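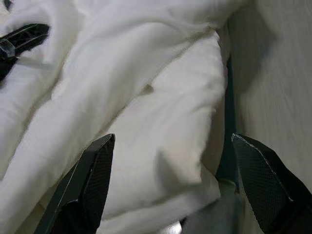 Gripper misses white cloth, grabs everything else

My laundry arm lives in the back corner of the Mirkcombe shared workshop and has one job, picking up a piece of cloth and dropping it in the next bin. With a red dishcloth it does fine. With anything white it closes on air about a finger's width above the cloth and carries the air very carefully to the other bin. The fingers are a flat pair with a carbon weave look and angled tips, and when they're open over a big fat bulge like the one between them up there, I'd have said a toddler could grab it. The depth reading over that bulge jumps all over the place. I've turned the exposure down, turned it back up, and recalibrated twice. Grip force is at 600 on the controller's scale, if it matters. Do I need a better sensor or a better hobby?
Posted by Socorro Llanos, Mon 29 April

mensah_bench
Get a suction cup. Fingers are for hard stuff.

Oľga Šindelář
Suction on cotton is mostly a way to listen to a pump, so I'd leave that one.

Two separate problems, I think. First the depth: if yours is a stereo camera it needs something to match between the two views, and a smooth white fold gives it next to nothing. Side light helps more than any setting. I put a cheap desk lamp down low at one end of the bin and the creases went from pale gray to properly dark. After that I threw out any depth point that disagreed with its neighbors and took the median of what was left.

Second, don't aim for the middle of the fattest bulge. It's wide, and smooth tips slide up the sides and squeeze it out like soap. Aim for a narrow ridge, turn the wrist so the fingers close across it, and go lower than feels polite. My old Mikov arm went from hopeless to 102 good picks in one evening, with 14 misses, most of them socks.

Socorro Llanos
Lamp is on. It has now picked up a pillowcase and my sleeve. Will try the ridge thing next.

nernetti
what lamp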